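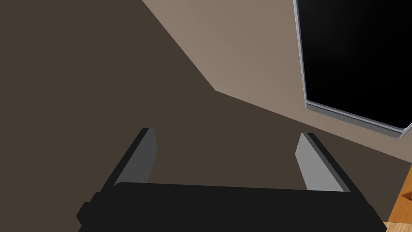
Shadi Chamoun objected to our first draft on exactly this point: damp in old row houses gets blamed on the walls when half the time it's the way people air the rooms. Fair enough. We rewrote the section with that in mind, and the numbers below are split by airing habit first, wall type second.

4.2 Airing habits and indoor damp

Housing stock. All homes are in Umier, the older part, most of the street put up in 1885 or soon after. Solid brick, no cavity. Later additions at the back (kitchens mainly) left out of the sample, too mixed to be useful. Households kept a diary for 12 weeks starting in January. Windows, inside doors, laundry, cooking. Paper sheets, one per week, collected on Friday.

Return rate was better than we feared. Of about 300 sheets handed out in the first round, most came back filled in, though the laundry column was often left blank and we do not read much into it. Where a sheet was missing we dropped the week, not the home.

Main result is simple. Homes that kept inside doors shut during cooking and opened a window right after had drier bedrooms than homes that left everything ajar all day. Holds for both wall types. The effect is weaker on the top floor, where teh stair acts as a chimney and pulls moist air up no matter what anyone does with the kitchen door.

Figure 3. Interior door, partly open.

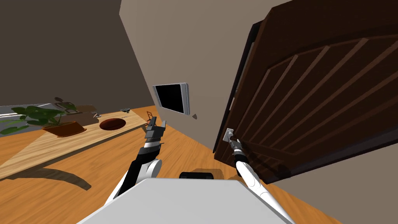
Benjelloun disagrees with the reading given here, and wrote in review that a door left ajar is a poor measure of anything unless you also know the gap under it, as an inch of clearance moves plenty of air even when the door is shut tight. We did not measure under-door gaps. Should have. In the Stonia study they did, and found a wide spread within a single building, which would blur our shut/ajar split and probably make our effect look smaller than it is.

Share 12 | Comments 50

Two other weak spots. One, diaries depend on memory, and people fill in Thursday's airing at the same time as Monday's. Two, heating. Rusik argues that night setback alone can explain a damp outside corner and we cannot rule that out for the end houses, where the gable wall stays cold well into spring. Homes with setback were not spread evenly over the groups, so treat the end house figures with care untill the second winter is in.

What we'd keep: the order of steps. Shut the door, cook, open the window, then open the door again. Cheap to try, and tenants in both groups said they could live with it. Wall treatment is taken up in 4.3.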